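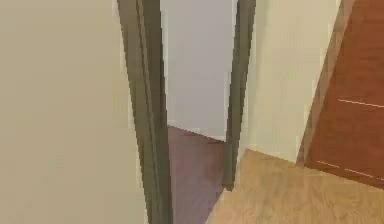

Figure 1. Doorway with a light wooden floor, rendered view.

Evidence Labeling and Chain of Custody: Project Report

The aim of this project was to find out how often small items of evidence lose part of their paperwork between collection and storage. Our group used the course manual from Indis and a set of practice case files from the Broredley training unit. There were over 700 item records in the set. Each one should have a label number, a collection time and a signature for every transfer.

We split the records between us and entered them in a spreadsheet. A record was marked incomplete if any signature or time was missing. The most common fault was a missing time on the second transfer, usually when an item went from the scene bag to the lab shelf. Damaged labels were less common than we expected. In 11 records the label number did not match the number on the bag, and we listed these separately.

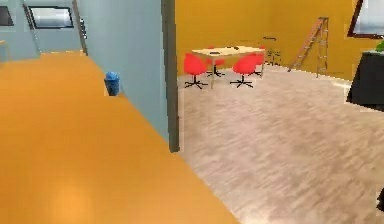 Scene notes were the other part of the project. The manual says a note must let a reader who was never there find the item again, so a fixed point has to be named along with the item. Many of the practice notes left this out. "Wastebasket in corridor" is too short. "Small blue wastebasket on orange floor, close to foot of light blue wall" is better, but it still needs a measured distance from the wall and from a second fixed point.

We also compared the Requena form with the older Pisov form. The Pisov form has one line for transfers – any extra ones end up in the margin. The Requena form has a box for each transfer and was easier to check. Our spreadsheet does not show who filled in each form, so we could not test whether experience made a difference.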